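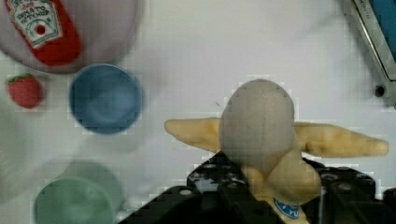 Plush banana, part peeled, held upright in the gripper.

Setting up your machine link in Nodance

I wrote this section for anyone hooking an older mill or lathe up to Nodance for the first time. I've done it on more Murkwood controls than I care to remember, so I'll stick to what you need (and grumble a little as I go!).

1. Switch the control off at the main isolator, then plug the serial cable into the port on the side of the cabinet.

2. Power up and open the Link page. Pick your control from the list. If yours is a Drevstead, choose the plain one, not the one marked "extended" – I lost a whole morning to that.

3. Set the baud rate to 300 for the first test. Yes, it's painfully slow, but get one short program across before you go any faster.
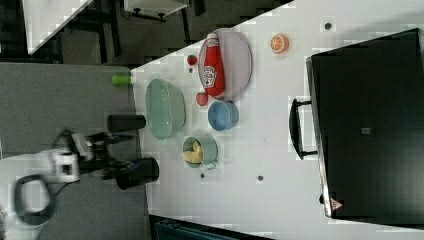
4. Type in the machine number. Ours is 192, and it has to match on both ends or the control just sits there looking at you.

5. Send the test program and watch the control's screen. You should see all 333 lines arrive, with a percent sign at the very end.

Note: if the last few lines go missing, set the end-of-file delay to 30 and send it again. Abla Smadi at Nilsuwan put me on to that one, and I've used it ever since.
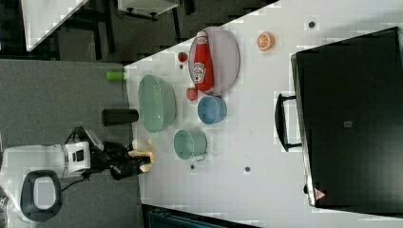 While you're on that page, tick "Keep old revision" as well. I like having the previous version of a program to fall back on when somebody edits a feed rate at the machine and forgets to tell me.

Caution: never send a program while the control is in Auto. Put it in Edit first, and check the file name on the screen before you press Cycle Start.

Settings last checked 3/17/18.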